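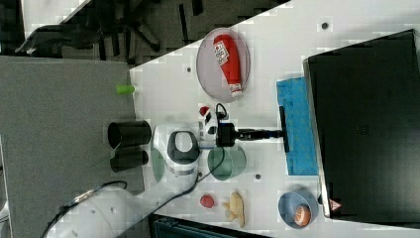 Plamuseo(プラムセオ)は、共同工房の一角で家庭用の片付けアームを組み立てている自主製作グループです。市販の小型アームに自作の手先と制御ソフトを載せ、食卓まわりの軽作業を一通りこなせるようにすることを目標にしています。現在の課題は、ブラシの柄をグリッパーで挟み、机に広げた青い布に穂先を押し当てる動作です。皿やカップなど周囲の物に触れずに柄を水平に近い姿勢で保つ必要があり、手首の角度と押し付け力の両立が難所になっています。この工程を含む製作作業の参加者を募集します。

募集の概要
製作名:Clurkito(クルルキート)
募集人数:5名
活動場所:共同工房Sowerby 2階 機械作業室
活動頻度:月2回の集合作業と、各自の在宅作業
応募締切:5月7日
報酬:なし(材料費はグループが負担。交通費は1回につき上限400円まで補助)
年齢:18歳以上

これまでの経過
Clurkitoは1月に着手しました。初期の版では手先をすべて3Dプリントで作りましたが、爪の根元にたわみが出たため、力のかかる部分を切削部品に置き換えています。把持の対象は、握りやすい塊状の物から始め、細長い柄のある道具へ広げました。柄の場合は把持位置が数ミリずれるだけで先端の位置が大きく変わります。現行のソフトはこのずれを補正せず、動作の開始前に人が位置を合わせています。補正の自動化が今期の主な作業です。

配線も未整理です。手先へのケーブルはアームの外側に余長を持たせて机上に這わせており、手首を大きく回す動作では引っ掛かりを目視で監視しています。固定具の設計から担当できる方を歓迎します。

担当区分
A.機構(2名)
グリッパーの爪と取付部の設計および加工。CADデータはSTEP形式で共有します。工房の卓上フライス盤を使用するため、未経験の方には事前に安全講習を受けていただきます。

B.制御(2名)
把持後の姿勢補正、押し付け力の上限管理、非常停止処理の見直し。既存コードはPythonが中心で、一部がC++です。実機の前にシミュレーターで動作を確認する手順を守ってください。

C.試験・記録(1名)
試験手順書の作成、物品配置の管理、失敗例の分類。プログラミングの経験は問いません。試験に使う物品は現在29点あり、配置を変えた場合は必ず台帳に記入します。台帳の形式は変更してもかまいませんが、過去の記録との対応が取れるようにしてください。

応募条件
・集合作業に継続して参加できること。欠席は前日までに連絡があれば問題ありません。
・日本語または英語で作業記録を書けること。
・可動中のアームの作業範囲に手を入れないなど、工房の安全規則に従えること。
・Bに応募する場合は、自作のコードを1点以上提示できること。授業の課題や個人用の小さなスクリプトでもかまいません。

ロボット製作の経験は必須としません。木工、裁縫、自転車整備など、別の分野で手を動かしてきた方の応募も受け付けます。

使用できる設備
アーム1台、固定用の穴を設けた作業机、卓上フライス盤、3Dプリンター、はんだ付け用具一式、測定器(ノギス、プッシュプルゲージ、オシロスコープ)。ノートPCは各自で持参してください。アームの使用は予約制です。単独での通電は認めていません。必ず2名以上で作業し、1名は非常停止ボタンの前についてください。

活動の流れ
集合作業は13時に始め、17時に片付けを終えます。最初に前回の記録を確認し、その後は担当ごとに分かれます。実機試験は後半にまとめて行います。試験中は設定値を口頭で変更せず、変更票に記入してから反映します。変更票のない試験結果は比較に使いません。

設計データとソースコードは、グループ内の記録サーバーNesero(ネセロ)に保管します。公開の時期と範囲は参加者全員で決めます。各自が持ち込んだ部品や治具の所有権は、持ち込んだ本人に残ります。

応募方法
下記の内容をA4で1枚程度にまとめ、工房受付の応募箱に入れるか、工房のウェブサイトにある問い合わせフォームから送ってください。
1.氏名と連絡先
2.希望する担当区分(第2希望まで)
3.これまでに作ったもの、または修理したもの
4.参加できる曜日と時間帯
5.使用できるCADソフトまたはプログラミング言語(Cの場合は不要)

書類の確認後、工房で面談を行います。時間はおよそ30分です。面談では実機の停止手順を説明し、希望する方には低速動作の操作を試していただきます。結果は全員にメールで連絡します。

見学
応募前の見学もできます。問い合わせフォームの件名に「Clurkito見学」と記入し、希望日を二つ挙げてください。実機試験の時間帯は保護眼鏡を着用していただきます。眼鏡は工房で貸し出します。試験中の撮影は、操作担当者の了承を得てから行ってください。

担当者
機構、試験・記録:Milagros Ocampo(ミラグロス・オカンポ)
制御:Letay Gebremichael(レタイ・ゲブレミカエル)
技術的な質問は担当者名を明記のうえ、同じフォームからお送りください。返信に数日かかる場合があります。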